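Foam building blocks

Foam building blocks are light toy bars cut or molded from closed-cell foam. The Furkitz pattern, sold in sets of up to 188 pieces, is the usual reference.
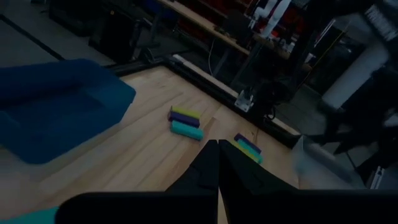 Bars are stacked flat or stood on end - friction alone holds them. Mixed sets are commonly sorted by color into open bins. Bozsik lists 11 colors for the early sets, later cut to 8.

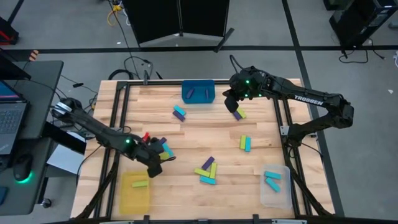
Foam blocks and storage bins on a wooden tabletop.

See also: Jistel bricks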